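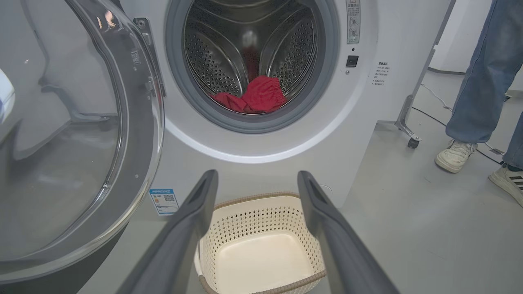
Primo Marchetti wanted to know whether a front loader can be left with one garment in the drum between cycles, and how long the door should stay open afterward. He put the question before the group had its badges on, and the guide at Flornen asked him to hold it until the laundry room, where it took up most of the first half hour.

The visit was held on Friday, November 2, 2018, at the Flornen appliance training center. Eleven of us had signed up, mostly people who look after shared laundry rooms in rental buildings. The program had three parts: door and gasket, drum, and paperwork. Lunch was between the second and third parts and consisted of sandwiches.

Door and gasket

The door of a front loader carries more weight than most users assume. The glass is thick and curved inward so that it pushes the load back toward the drum, and all of that weight hangs from a hinge on one side. The trainer's advice was to check the hinge screws twice a year and to stop tenants from leaning on an open door while they load. A sagging door meets the gasket unevenly, and the first sign is usually a thin line of water on the floor after the rinse.

The gasket is a thick rubber ring between the cabinet opening and the drum. Its fold collects lint, coins, and hairpins. We were shown how to pull the fold back with two fingers and wipe it with a damp cloth, working from the top down on both sides. Bleach was discouraged. Warm water with a little dish soap was considered enough for a weekly wipe.

On Marchetti's question, the answer was that a single damp garment should come out as soon as the cycle ends. The door should then stay fully open for two hours, or overnight if the room has no fan. A dry garment does no harm to the machine but tends to get washed again with the next person's load. With a red one, that means pink towels.

Drum

The drums in use at the center are stainless steel with rows of small round holes. Raised paddles on the inside lift the laundry and drop it back as the drum turns. The trainer ran a Tomar unit with a single T-shirt, then with a half load of towels. The T-shirt stuck to one side and the machine stopped and restarted the spin four times before giving up at a lower speed. The towels spread out and reached full speed on the second attempt. A very small load is therefore harder on the bearings than a moderate one, and it uses almost the same amount of power.

Dosing was covered next. The Zendau liquid used at the center is measured at 85 milliliters for a full load in hard water. Several of us had been using more. One participant had a jug marked at 127, a line left over from an older powder, and was told to mark it again. Too much detergent leaves a gray film behind the gasket and on the back of the drum, where it can't be reached with a cloth. The remedy is an empty hot cycle once a month.

Paperwork

The last session dealt with labels and records. Front panels carry a good deal of printed matter: warnings, usage notes, an energy rating sticker. On imported machines this is often in the language of the country of sale only. Flornen recommends putting a translated sheet on the wall beside the machine and leaving the original labels in place. The energy sticker may be removed in private use, but the trainer preferred to see it kept, as it helps when ordering parts.

We were given a log sheet with columns for date, fault, and action. Zammont, which services the machines in my own building, has asked for a similar sheet since September. A service interval of 500 cycles was suggested for shared machines, and 300 where the water is hard and no softener is fitted. Belt, pump filter, and inlet screens are checked at each interval.

Practical notes

The center is a ten-minute walk from the bus stop, uphill. Parking is behind the building and fills early. The laundry room is loud when more than two machines are spinning, and those at the back missed part of the explanation on pump filters. A printed handout covers the same material on page six.

The next visit will cover dryers and venting. Registration is by e-mail with the center office.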